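Bedroom Tidying Study — Participants Wanted
Pugh Home Studies, Zerkasness

We are looking for adults who live in shared houses or small apartments to take part in a study of how people clear up a bedroom. The work is paid and no experience is needed.

What you will do
You will tidy a furnished bedroom in two sessions on the same day, with a lunch break between them. Most of the time goes to the bed: folding cloths, picking wrappers and tissues off the sheet, putting small things away and smoothing the bedding. The desk is the second job — boxes, tissue packs and bags need to go wherever you think they belong. Work at your normal pace.

Who can apply
You must be 18 or over and able to bend, reach and lift a pillow or a light blanket without pain. You should be free for one full weekday in September. People who clean or make beds for a living are not eligible for this round, but can ask to go on the list for the next one.

Pay
$103 for the day, paid by bank transfer within 6 working days. Bus fare to the Flindatari building is refunded if you keep the ticket.

How to apply
Write to Alun Owen at Pugh Home Studies, Flindatari building, Zerkasness. Give your name, a daytime phone number and the weekdays you can't do. If you share a bedroom at home, please say so — we want a mix of both.

The bedroom
The bed is large, with a gray upholstered headboard and a greige fitted sheet. There is a dark brown wooden desk against the wall and a stool that goes under it.

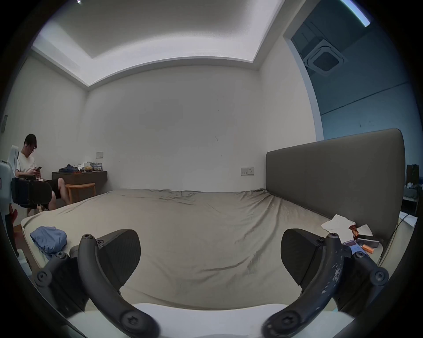 Your details
Names and phone numbers are kept by Pugh only and are deleted when the study closes.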